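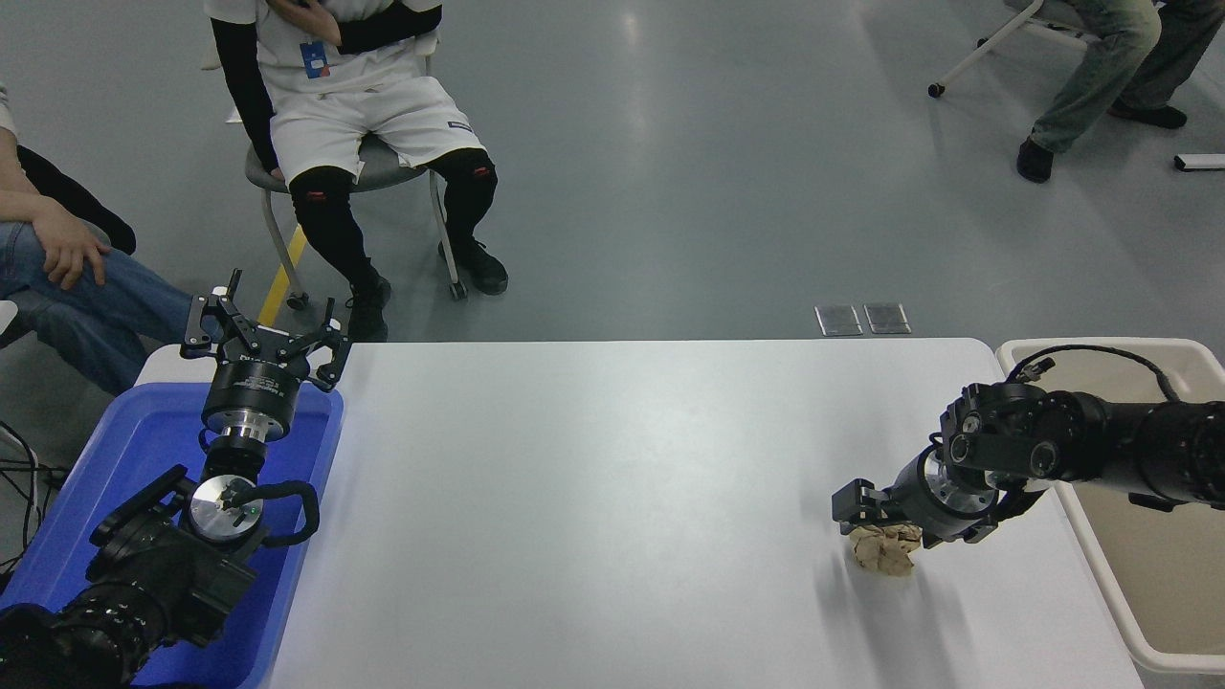

Figure 3. Table set with a crumpled ball of tan paper, a beige tray on the right and a blue bin on the left.

4.3 What counts as litter on a table?

I went into this part of the study thinking paper would be the boring category. Bottles roll, food wrappers stick to things, and paper just sits there, right? So I gave it the least space in the plan and figured I'd be done with it by Monday. It ended up taking more of my time than the other categories put together, and I'm still not sure I have it sorted out (sorry to the reader who came here for a clean answer!).

The trouble starts with the ball. A flat sheet on a table reads as something a person is still using. Crumple the same sheet and almost everybody calls it trash. We pulled 1576 tidying decisions from the Nornstead sessions, and in the paper items the shape of the thing mattered a lot more to people than whether there was writing on it. I had expected the writing to win. One participant smoothed out a ball, read it, found a phone number, and then crumpled it up again and threw it away anyway, which I have thought about more than I should.

Color made things messier. The tan paper in Figure 3 has lighter and darker brown patches where it's wrinkled, and on a white tabletop it stands out right away. White paper on the same white top got missed often enough that I went back and split our "left behind" label in two: "saw it and left it" and "never saw it." I wish I'd done that from the start, because the first 300 decisions had to be labeled all over again, by me, with a lot of coffee.

Then there's the question of where the paper goes. We kept a tray on one side and a bin on the other and didn't put labels on either, on purpose. Under the Windik sorting sheet, which we borrowed for the coding, a bin means "done with" and a tray means "keep or decide later." Most people followed that without being told. A few used the tray for anything that was closer to the tray, and when we asked them about it they said, more or less, that they were going to carry the whole tray over to the trash at the end. Fair enough! The sheet has no code for that, so I added one and called it "staging." It covers 4 of our paper patterns and I suspect it would cover more if the table were bigger.

I should say something about the size of the ball too. A tight ball gets picked up and dropped in one go. A loose one tends to open back up a little after it lands, and people will often squeeze it again before letting go of it, even when the bin has plenty of room. I don't have a good explanation. The Shukla coding treats the extra squeeze as part of the pickup, and I've kept it that way here so the two sets can be compared, but I'd lean toward counting it as its own step next time.

Cardboard is handled separately in Section 4.4, along with the napkins.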